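Povia Doorways

Povia Doorways is a library of simulated household rooms used to train and test home robots.
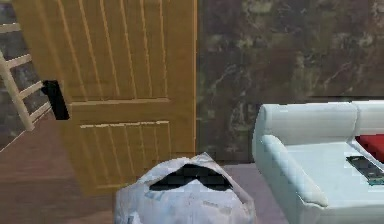 Meireles, April

Povia Doorways is a software kit made up of computer-rendered rooms, a physics layer and a set of ready-made tasks for household robots. It is developed by Valtari, a small simulation studio based in Meireles, and is used mostly by university groups and by companies working on robots that open, close, fetch and put away. The kit is best known for its doors. Every room in the library has at least one that can be opened, and the hinge, the handle and the latch each have their own settings for stiffness, friction and travel.

Background

The kit grew out of a teaching project by Judite Coelho, an engineer who wanted her students to practice door opening without waiting in line for the one robot arm in the building. Her first version had a single hallway, a single door and a round knob that was famously hard to turn. Students loved it anyway, and their programs began to fail in such interesting ways that she kept adding rooms. Coelho later founded Valtari with two former students, and the hallway is still included in every release under its old name, Corridor A.

Contents

The current release contains 1,141 rooms, sorted into 15 families such as kitchens, studies, storage rooms and living rooms. Rooms in the same family share a floor plan but differ in surfaces, furniture and clutter. A living room may pair a grooved wooden door and a black lever handle with mottled dark walls, a white sofa and a floor that changes from reddish-brown wood to a flat gray-mauve. A ladder may be leaning beside the door, or a crumpled sack sitting on the floor just in front of it. These combinations are one of the real pleasures of the kit, and they are also very useful: a robot that has only ever met bare rooms tends to come apart the first time there is something lumpy in its way.

Loose objects can be swapped, moved or removed through a plain text file. Users may also set how far open a door is at the start of a task. A partly open door is a surprisingly rich problem (push it, pull it, or leave the handle alone and hook the edge?) and the task set gives it a whole chapter.

Tasks and scoring

Each task is run 100 times by default, with small changes in lighting, starting position and object placement. A run is scored on whether the goal was reached, how long it took and how much force was applied to anything along the way. The force score was added in the second release and has become the most talked-about number in the kit. It catches programs that succeed by simply leaning on the door until something gives.

Tasks come in three levels. The first asks for one action, such as pressing a lever down. The second joins several actions, for instance opening a door and passing through. The third adds an errand on the far side and a return trip, and very few programs do well at it. Scores from different releases are not directly comparable, as the friction settings have been revised more than once.

Look and speed

Povia Doorways favors speed over polish. Textures are simple, shadows are soft and small items can look blocky up close. In exchange, the rooms load fast and many copies can be run side by side. On a good desktop machine the kit reaches 2,000 simulation steps per second in a single room with the standard physics settings, and it runs quite happily on an older laptop if the viewing window is turned off. For a student working late on a borrowed computer, this is a wonderful thing.

A separate texture pack with finer surfaces is available. It slows loading and has no effect on the physics.

Reception

The kit has been warmly received in classrooms, where its short setup and readable task files are often praised. The Venderham robotics summer school has built its opening week on it for several years running, starting with Corridor A and finishing with a room of each student's own design. Teachers there have described the door library as the best part of the package, with particular fondness for the sticky latches.

Criticism has centered on soft materials. Sacks, cushions and curtains are treated as mostly rigid shapes with a little give, so tasks that depend on folding or gathering cloth are outside what the kit can do well. Glass doors were missing until the third release and are still few. Some users have also asked for more homes with narrow halls and steep stairs, and Valtari has said that both are being worked on.

Licensing

The rooms and the basic task set are free for teaching and for noncommercial research. Companies pay a yearly fee, which includes the texture pack and help with importing their own robot models. Rooms made by users may be shared through the Valtari library, where they are checked for broken hinges and floating furniture before being listed.

See also: Corridor A; door opening in robotics; physics engine

Categories: Robot simulators | Household robotics | Educational software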